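In Defence of the Screwdriver

I look after three hand-held grippers at Corkness, and I'd like to say something in favour of tightening screws. I realise this is not a fashionable position. The fashionable position, as put to me by Daniyal Farooqui over a very bad sandwich, is that hardware is a solved problem and the rest is data. Daniyal has never had to find a dropped pivot bolt in a carpet.

The Prastum handbook gives maintenance one paragraph, between the warranty and the recycling advice. It says to inspect the unit "periodically", a word that could cover anything from breakfast to the next eclipse. We settled on every 2,000 closes, after the unit we call Juneck reached 2,099 and developed a wobble in its left finger. You could feel it in the handle before you could see it. Babar Tanoli blamed the software for two days. Then he borrowed my hex key, gave the pivot a quarter turn and went rather quiet.

So now there's a routine. I wipe the pads with a barely damp cloth, and I do mean barely. I open and close the jaws six times with nothing in them and listen. I try each pivot for play with finger and thumb, left side and then right, and compare the two, because a linkage that is loose on both sides feels perfectly healthy until you pick up a third tool and remember what healthy was. It takes less time than the weekly call at which we discuss whether it takes too long.

The other thing I'd defend is testing on something floppy. The people at Uzor like a machined block, which is lovely and square and will forgive almost any sin. Cloth forgives very little. If one pad arrives late or sits crooked, a bit of fabric slides out sideways and leaves you holding nothing. Dark cloth on a slippery bedspread is my favourite, and it costs a good deal less than the block.

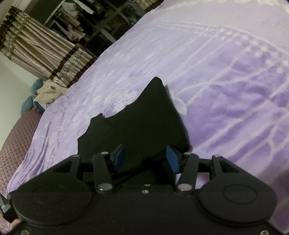

How tight should the pivots be?

Tight enough that the finger has no side play, and loose enough that the jaws still open freely when you let go. If you have to help them open, back the bolt off a little and try again.

Babar wants all this put into a spreadsheet with coloured cells. I have told him he may have the spreadsheet when he returns the hex key.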